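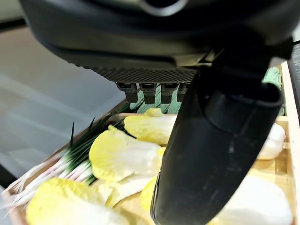
Winter check on the poly house at Erkero, lights and heater mostly, quick one before the seedling trays go in. Same sheet as October with the dud lines taken out. Write OK, FIX or N/A and put a comment if it's FIX. Housings: a few faint grey scuffs on matte black, like on the long finger up top, is just wear, mark it OK. Cracks, melted spots or a browned plug is FIX and it comes off the power straight away.

Sheet no. 1666

POWER
Safety switch trips on test button - OK. Bit stiff.
Leads off the floor - FIX. One was lying in the drip tray again. Hung it up on a hook, needs a proper clip.
Power board above bench height - OK
No double adaptors - FIX. Found one behind the potting mix. Binned.
Outdoor socket lid closes - OK

LIGHTS
Cui panel, chains both ends - OK
Cui panel, second one - FIX. One chain only, other end on baling twine. Not good enough over a wet bench. Switched off and tagged.
Timer right - OK, was still on daylight saving, changed it
Plugs cool after an hour on - OK

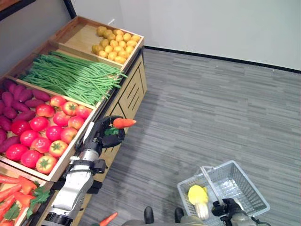 Checked by: Arnel Bautista | 28th May | Poly house + potting bench

HEATING AND AIR
Lolance heater, 400 watt, guard on - OK
Clear space in front of heater - FIX. Empty seed bags stacked right up agianst it. Moved. Please don't put them back.
Niso fan, blade guard - OK
Niso fan noise - rattles on high, leave on low till I get to it
Humidity - 74 at the bench. Too high for this time of year, vents were shut. Opened the end one.
Thermometer readable - OK

STRUCTURE
Door latches from inside - OK
Plastic, north side - OK
Plastic, south side - FIX. Split near the gutter, taped for now, tape won't last a decent wind
Benches steady - two wobble. Packed one. Other needs a new leg, don't load it with wet trays
Path clear - OK once I shifted the hose

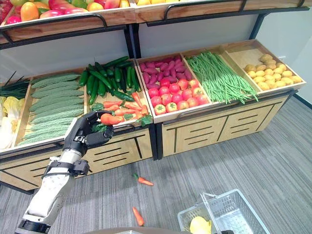 Carrot in the hand, at the front edge of the bin.

CHEMICALS AND TOOLS
Cupboard locked - OK
Labels on everything - FIX. Spray bottle with no label, no idea whats in it. Put aside in a tub, do not use, do not tip down the drain.
Gloves, masks - gloves OK, masks all gone
Secateurs closed and hung up - OK
Sharps tin - full, needs emptying

COMMENTS
Worst ones are the second Cui panel and the split. Panel stays off till it has proper chain both ends, even if the basil sulks. Have chain at home, will bring it.
Potting mix bags were open. Peg them shut and wet the mix down before scooping, mask on. So need masks first.
First aid kit not checked, ran out of light. Extinguisher same. Both still to do.

Signed A.B.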